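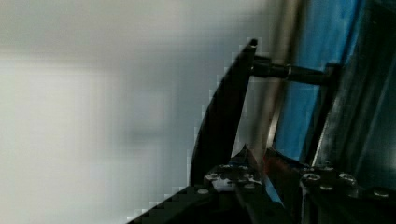
Bright blue and off-white, Grilivholm, Kevville

About Grilivholm

Grilivholm applies and repairs finishes on furniture and fittings for schools, clinics and small offices. Most of what comes through the door is cabinet fronts, shelving, work tables and locker doors. Customers either send us the parts with the hardware removed or ask us to collect the complete piece and strip it ourselves.

The shop is on Innes Road in Kevville. It was opened by Agata Grasso and Gerardo Costa, who had both worked in cabinet repair and wanted a place that could handle short runs. Our minimum order is one part. Our largest job to date was 255 locker doors for a school district, finished in two colors and returned in numbered crates so that each door went back on its own hinges.

How work moves through the shop

Each part is tagged on arrival and checked for dents, lifted edges and earlier repairs. Old finish is removed by hand or by sanding, depending on what is underneath. Filler goes in next, then primer, then color. Standard work gets two color coats with sanding between them. Parts that will be wiped down daily get a clear coat as well, and this adds time to the order.

After the last coat, parts stay on the racks for 10 days before they are packed. We do not shorten this. A finish can feel hard well before it is ready to be stacked, and most of the transfer marks we used to see came from packing too early.

Colors

We keep 14 stock colors and mix anything else to a sample. The stock list leans toward whites, grays and blues, which account for most of the orders we receive from clinics and schools. Off-whites need the most care in matching. Two panels finished a year apart from the same formula can differ slightly when hung side by side, so we recommend ordering spare panels with the original set -- one or two is usually enough for a small room.

Gloss level matters as much as color. A high-gloss blue shows reflections and every fingerprint. The same blue in satin looks lighter and hides minor scratches. We send a sample card in each gloss level before we start, and work begins when the customer has signed one of them.

Ellov racks

Rocío Alvarado designed the drying rack we use throughout the shop, and we sell it under the name Ellov. It holds flat parts on narrow supports so that both faces can dry at the same time. Supports are replaceable and are sold in sets. Dimensions and load limits are on the Ellov page.

People

Gerardo Costa manages intake and scheduling. Agata Grasso mixes color and keeps the formula records. Rocío Alvarado runs the finishing room. Dorothy Tapley handles packing, delivery and claims. Elisa Ferraro joined us in November and does estimates -- send her measurements and a photo taken in daylight, and she will reply with a price and a start date.

Visits

The counter is open on Wednesday afternoons for drop-off and sample matching. Other times are by appointment. Please bring a part at least the size of your hand for color matching, with one area that has not been exposed to sun.

Grilivholm, 71 Innes Road, Kevville | Contact | Estimates | Copyright Grilivholm. All rights reserved. | Back to top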